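Members Visit the Broraris Demo Room

The July outing went to Broraris, out past the rail yard on Skudommont Road. Two of our regular members had been asking for a robotics visit since last October, and the company agreed to take us on Monday, July 22, 2019, after its normal working hours. The sign-up sheet filled quickly, and we are sorry for those who ended up on the waiting list.

Bijan Golestani met us at the front desk and gave a short talk before we went in. Broraris does not build robots. It buys the arms and hands from other firms and writes the software that decides how hard to hold something and when to let go. The current project is called Nunen, and it deals with things that change shape when you pick them up. A box is easy, he said. A bag or a piece of cloth is the hard part, since the robot has to guess where the outside of it will be once the fingers close.

We were asked to stay on the visitors' side and to keep phones on silent. Bijan ran the demonstration himself and took questions as he went. Most of them were about speed. The arms move slowly when guests are in the room, and he would not be talked into turning them up. Someone also asked why the two hands don't match. The answer was that a gripper is simpler to control and a hand with fingers can do more kinds of work, so the team wants to try both on the same machine.

At the glass table, with the gripper on the right arm:

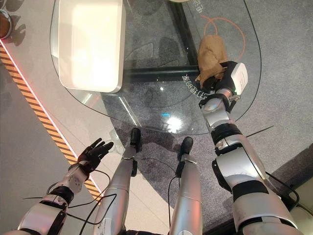
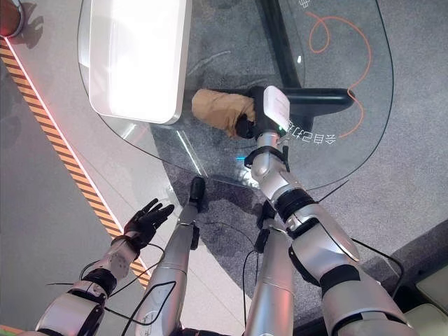

The next stage of Nunen is a set of 500 practice grasps, which the team plans to finish before winter. Bijan said they would have us back to see the results if there is interest. The Q&A ran to 60 minutes and could have gone longer, but the building locks up at nine.

Parking was tight. If we go again, please share rides or use the lot behind the Witkowska bakery, which is free after six.

Thanks to everyone who brought a dish for the supper afterward. A blue casserole lid was left behind and is in the club office.

The August meeting is back in our usual room. Dues can be paid at the door.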